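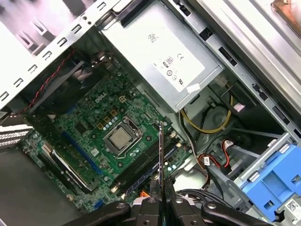

Foundation over 40, cream or liquid? (and a small rant about Toom)

ruta_k
Hi all, long time reader, I post maybe twice a year. My niece is getting married in June and she wants all the aunts made up by the same artist, which is sweet, except I had my trial at Toom on Thursday and I came home looking like I'd been dipped in something. Very matte, very full, and by dinner it had settled into every line around my mouth. The girl was lovely and I didn't have the heart to say anything!! She used a liquid from Varuvero, the long wear one, and set it with a lot of powder. Is it the product or the powder? Would a cream be any better on dry skin? I'm 58 if that matters.

peachfuzz_90
Powder. I'd bet money on it. I wear that same Varuvero liquid to work and it looks like skin if you use one pump and leave the powder off everywhere but the nose.

helju.kivi
Sorry peachfuzz but I don't agree at all. I've worn the long wear too (bought two bottles, silly me) and it dries down hard no matter what you do. It's made for oily skin and that's fine, but on a dry 58 year old face it's going to crack by the cake cutting. Get a cream. Cameck does a nice one in a little pot, you warm it up with your fingers and press it in.

peachfuzz_90
How old is your bottle though? They changed it, the new one has a different cap and it's a lot thinner.

helju.kivi
Old cap. Okay, so maybe I owe them an apology. Still wouldn't put it on Ruta for a wedding.

tarmo_b
I do makeup for a living, mostly brides and their mothers, so here's my two cents. Skin prep matters more than what's in the bottle. I spend longer on moisturizer than on foundation with anybody over 50, and then I go and have a coffee and let it sink in before I touch a brush. If the artist went straight in on bare skin, any foundation would have looked like that. Ruta, did she put anything on first?

ruta_k
She wiped my face with something cold and then it was straight to the sponge. So, no!

tarmo_b
Well there you go. Ask for a second trial and turn up already moisturized. Tell her "light coverage, no powder under the eyes." You won't hurt her feelings, we hear it all day long.

zelarlow_fan
Can I be the annoying one and ask why everyone over 50 has to be "light coverage"? I'm 63 with rosacea and I LIKE full coverage. I went to the open day at Zelarlow and the lady there piled it on me and I felt like a movie star, my husband took pictures and everything. I get so tired of being told to go sheer.

tarmo_b
Fair point, and I'd give you full coverage too if you were in my chair. I was going by what Ruta said she didn't like.

austra_kaz
With zelarlow_fan on this one. My mother wore pancake and red lipstick till the day she died and she looked fantastic. But Ruta, if you hate it, you hate it. Do you get to pick the lipstick at least?

ruta_k
The bride wants us all in the same dusty pink, which makes me look ill. I'm choosing my battles lol

helju.kivi
Put your own on after the photos. I did that at my son's wedding, went to the bathroom in pink and came out in brick red.

peachfuzz_90
Love that.

ruta_k
Okay, update! I called Toom and they're giving me another go next week with no charge. I mentioned the moisturizer and she said to come 6 minutes early so it can soak in, which seems very exact but fine. I've ordered the Cameck pot as well, so if it arrives in time I'll take it along and see if she'll use it.

tarmo_b
She should, most of us don't mind. Check the shade by a window first, theirs run pink.

helju.kivi
They do not run pink! I'm in the second lightest and it's as yellow as butter.

tarmo_b
The lighter ones, maybe. From medium up they're pink. Ruta, which did you order?

ruta_k
Medium. Oh dear.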